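Ondus Opens Phone Repair and Trade-In Counters at Clutport and Urneck Stores

Customers can bring in older smartphones for repair, resale or recycling starting in May

CLUTPORT – Ondus, the regional electronics retailer, will open staffed repair and trade-in counters at its Clutport and Urneck stores in May. The counters will accept smartphones from any manufacturer, including models that are no longer sold or supported, and customers do not need to have bought the phone from Ondus.

The company ran a trial of the service at its smaller Imhof store over the winter. In that time, staff there took in 700 phones. Most came in for a new battery or a new screen. The rest were traded in for store credit or handed over for recycling.

"We expected cracked screens, and we got plenty of them," said Yhon Valderrama, director of services at Ondus. "What surprised us was how many people came in with a phone that was four or five years old and still worked fine apart from the battery. They liked the phone. They knew where everything was on it. They wanted to keep using it and were having trouble finding a shop that would take the job."

Under the new service, a customer brings the phone to the counter and a technician checks it while the customer waits. The check takes 15 minutes and is free. The technician looks at the battery, the screen, the charging port, the speakers and the cameras, then gives the customer a written price for any repair. The price is good for 60 days, and there is no charge if the customer decides against the work.

Battery and screen replacements will be done in the store. More involved work, such as repairs to the main board, will be sent to the Ondus workshop in Imhof and returned to the counter for pickup. All repairs carry a one-year warranty on parts and labor. If a replacement part fails within that year, the phone can be taken to any of the 3 stores offering the service, whichever one did the original work.

Customers who choose to trade in a phone will receive store credit the same day. The amount depends on the model and its condition. Ondus will resell working phones as used, with the battery condition printed on the label. Phones that can't be repaired at a sensible cost will be taken apart for usable parts, and what is left will go to a licensed recycler.

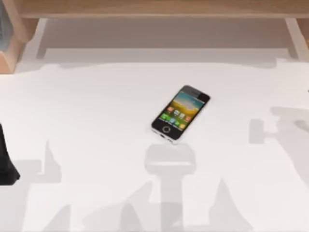 Before handing over a phone, owners should back up their photos and contacts and sign out of any accounts linked to it. Staff at the counter can help with both steps. For trade-ins, the phone is erased in front of the customer, who gets a printed receipt showing that this has been done. Phones left for repair are not erased unless the customer asks in writing.

"Data is the first thing people ask about," said Rekha Kartha, who manages the Urneck store. "They have old phones in a drawer at home and don't want to let go of them until they know the pictures are safe. We set aside time for that – it's part of the job."

The Urneck counter will be next to the main entrance, in the space now used for printer supplies, which are moving to the rear wall. In Clutport the counter will be on the lower level by the parking lot doors. Both counters will keep regular store hours, with the last check of the day starting 30 minutes before closing. Appointments are not required, though customers with more than one phone are asked to call ahead.

Tablets and smartwatches are not covered for now. Ondus plans to review that in the fall.

About Ondus

Ondus sells phones, computers and home electronics through its stores and online. Its service department is based in Imhof.

Media contact: Press Office, Ondus, Clutport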